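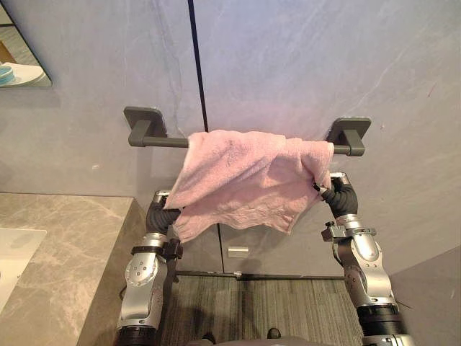 Guest bathrooms: what changed this month

The refit of the shared guest bathrooms at Bralow House finished in October, and all 5 are open again. Residents asked for a short account of the work and of how to book the rooms for visitors, so both are set out in this item.

The old tile came off first. Behind it the plaster had gone soft in two of the rooms, and that added time to the job. Van den Broek replaced the plaster and sealed the walls before any of the new panels went up. The rooms on the north side took longest. Their pipes run through the outside wall and had to be wrapped before the wall was closed.
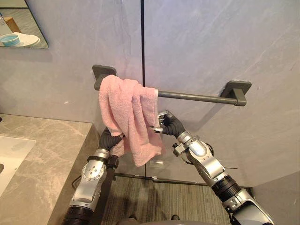
The extra plaster work came to $1,969. It was paid from the repair fund, and there will be no added charge on the monthly bill. Daranee Nuchit has the full invoice in the office for anyone who wants to read it.

Booking works the same way as before. Write your apartment number and your visitor's name in the book at the front desk, or call extension 51 before 4 p.m. Keys are handed out at the desk and should come back there by 11 a.m. on the day your visitor leaves. If the desk is closed, use the key slot by the mailboxes.

Each visitor gets 2 towels, one large and one small. More can be had from the linen closet on the second floor. Please do not wash guest towels with your own laundry. Several came back gray last spring after being run with dark clothes, and we had to buy new ones.
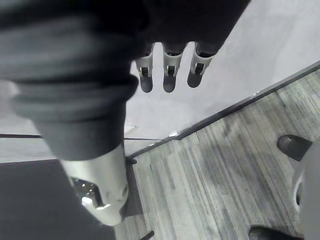

A few notes on cleaning. The wall panels need only a damp cloth and a drop of dish soap. Scouring powder will scratch them, and so will the green side of a kitchen sponge. Vinegar should be kept off the panels and the floor. Run the fan during a shower and leave it on for half an hour afterward. The new fans are made by Voria and are much quieter than the old ones, so check the switch before you leave.

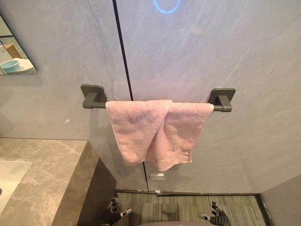 Fongchan Ongart is keeping the list of small repairs still to be done. So far it has a sticking door in room 3, a slow drain in room 4, and a missing coat hook. Add anything else you notice to the sheet at the front desk, with the room number.

The Jeleveck Street entrance will stay locked until the leftover plasterboard has been hauled away. Visitors with luggage should come in through the courtyard.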